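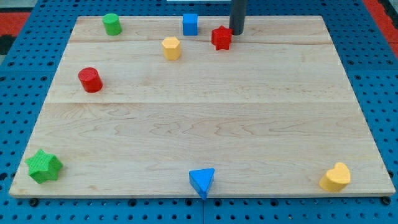

Ledis Maple Work Board

A wide maple board for shape blocks, sorting games and other small tabletop work. It is glued up from strips, so the seams show and the wavy grain changes from one strip to the next. No two boards match.

Size: 50 x 32 cm
Item no.: 77
Blocks: sold separately — cylinders, cubes, hexagons and six-pointed stars, in coloured wood

Care
Wipe with a damp cloth and dry flat. Do not soak. Oil once a year if the surface looks dull.

Shipping
Sent from our Endport warehouse. Orders placed before 11 a.m. leave the same day.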